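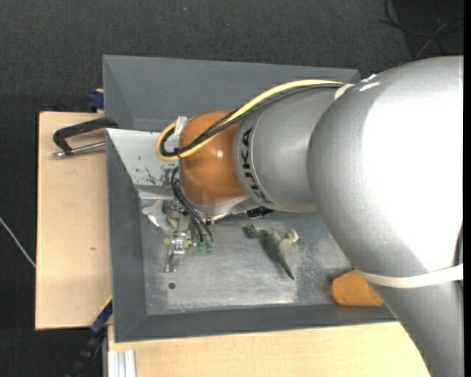

3.2 Color retention in bleached hair

Tresses of bleached human hair were dyed with the Plutier and Sellier formulas and washed 14 times in a sulfate-free shampoo. Shade was read at four points on each tress — root, two mid-lengths and tip — after every wash. Both dyes faded fastest at the tip, in line with Yagi and Uchida. The Sellier tresses lost less red.

Figure 1. Robot arm with a gripper over a metal bin holding a toy dinosaur.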